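How to Make Mandarin Marmalade Without Ruining a Saucepan

Marmalade has a reputation for being difficult, mostly among people who have made it once. I have made it many times and can report that it is boiled fruit and sugar. You do need an afternoon, a sharp knife and a certain tolerance for stickiness. The doorknobs will be involved at some point.

What you need

1000 grams of mandarins, unwaxed if you can get them
2 lemons
1000 grams of plain white sugar
7 cups of water
A big heavy pot, bigger than you think
A square of cheesecloth and some kitchen string
Clean jars with lids that fit

Picking the fruit

Go for mandarins that feel heavy and have firm skin. The puffy ones that rattle around inside their own peel are fine for lunch boxes but hopeless here, as the peel goes to leather in the pot. A bumpy skin is no problem. If all you can find is waxed fruit, scrub it under hot water with a stiff brush and try to think about something else.

Day one: cutting and soaking

Cut the mandarins and lemons in half and squeeze them into the pot. Scrape out the seeds and the stringy bits and tie them up in the cheesecloth. This is where most of your pectin comes from, so don't throw it in the compost and then stand there looking at the compost.

Slice the mandarin peel as thin as your patience allows. Mine starts out like matchsticks and ends up like garden stakes. Leave the lemon peel out unless you like things bitter.

Put the sliced peel in the pot with the juice, the water and the cheesecloth bag. Cover it and leave it for 12 hours. Overnight is easiest.

Day two: the boiling

Bring the pot up to a simmer and keep it there until the peel squashes easily between your finger and thumb. Test a cooled piece, please. Do this before any sugar goes in. Peel that is tough when the sugar arrives will stay tough through the winter and possibly through your will.

Lift out the bag, let it cool in a bowl, then squeeze it hard over the pot. What comes out looks dreadful. Keep going.

Add the sugar and stir over low heat until you can't feel any grit on the bottom. Then turn it up to a proper rolling boil -- the kind that won't settle when you stir it -- and stay in the room.

Testing for a set

Put a saucer in the freezer before you start. Drop a little marmalade on it, wait a minute, and push it with your finger. If it wrinkles, you're done. If it runs, boil a little longer and test again. Take the pot off the heat while you test, or you'll get a perfect result on the saucer and toffee on the stove.

Let the pot stand for ten minutes before filling the warm jars, so the peel doesn't all float to the top. Wipe the rims, put the lids on, and keep the jars in the fridge once they've cooled. 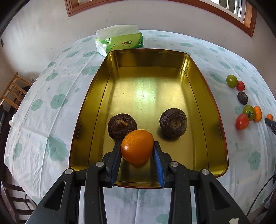
A mandarin with good bumpy, glossy peel.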